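May, bench notebook, hand-held pair no. 2 (the Kun grippers)
Started 9.40, kettle on first

Right, so the left unit came back from Teodoro with a sticky note on it saying "lazy finger" and nothing else, thank you Teodoro. I put it on the bench and opened and closed it a few times and I see what he means. It shuts fine, then on the way open the outer finger hangs back and arrives late. You feel it more than you see it. The other unit of the pair is still crisp, so at least I've got something to compare with.

Pulled the finger pads off both first (blunt spudger, warm the glue a bit, go in from the tip end). Wiped the faces down with alcohol. There was a fair amount of fluff packed in behind the pads on the lazy one, little rolls of it, reddish and grey. It gets in from fabric work and I've moaned about this before in here, somewhere back in the Erkel pages. The fluff wasn't the whole problem though, because it was just as slow with everything clean.

Next the pivots. Backed the screws out one at a time and kept them in order in the egg tray. The lower one on the outer finger was far too tight, and somebody had put thread lock on it as well (me? possibly me, in the winter). Chased the thread, cleaned the bush, tiny smear of the white grease. Tiny! Last time I overdid it and it drew in dust like a magnet. Nipped up until the play just goes, then back off a touch. No number for this, I go by feel, and Encarnación has told me more than once that "by feel" isn't a setting. She's right, so I've at least put a paint dot across each screw head and the frame and we can see if they creep.

Opening width after reassembly: 86 mm on the callipers, same as the good unit. Before I started it was stopping short of that, but I didn't write the figure down, sorry. New rule for me, measure BEFORE taking it to bits.

Then the width sensor. Zeroed it closed, opened it to the stop, and it read 1,525 counts, and I did that 14 times in a row to see if it wandered. It came back to the same count on every one except the third, and on the third I'd got my sleeve caught in it, so I'm not counting that against the gripper. Put the values in the config, saved, power cycled, read them back. All there.

Pads next. I had the last of the Sturard rubber in the drawer and cut fresh ones, and they went on nicely square for once. Leave the clamp on for 24 hours if you're using the slow glue. I used the quick stuff on this unit and the slow stuff on a spare set of fingers, so we'll have some idea in a month or so whether the slow one is worth the wait. My bet is yes, it's the edges that lift first and the quick glue goes brittle at the edges.

After lunch, cloth checks with both units. Cloth is where a late finger really bites you: one side touches first, pushes the fabric along, and by the time the other side turns up there's a ridge where you wanted a flat bit to pinch. Thick fleecy things forgive it, thin cotton doesn't.

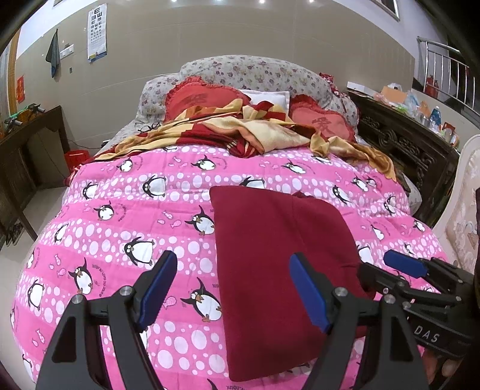
The thing I keep having to tell people (and myself) is to come in low and fairly flat when the cloth is lying on something soft. If you go straight down, the tips sink and you pick up whatever is underneath as well, and then you blame the gripper. Encarnación wants to try slightly shorter pads for this so there's a bit of bare tip to slide under an edge. I'm in two minds, the bare tip will snag on anything knitted. But it's ten minutes with a scalpel, so we'll cut one pair and see.

Also got the matching wrong way round at first: the software had left and right swapped after the power cycle, so I was squeezing one and watching the other one's number sit there. Check the labels before panicking. Swapped the leads back and all was well.

To do:
- order more pad rubber, ask Mitley if they do it in a wider strip
- look at the paint dots next time either unit is on the bench
- take the thread lock out of the pivot drawer and put it somewhere I have to go and fetch it
- write the opening figure for the good unit on its case lid
- Teodoro: longer sticky notes please

Packed up at 4.15, both units on charge.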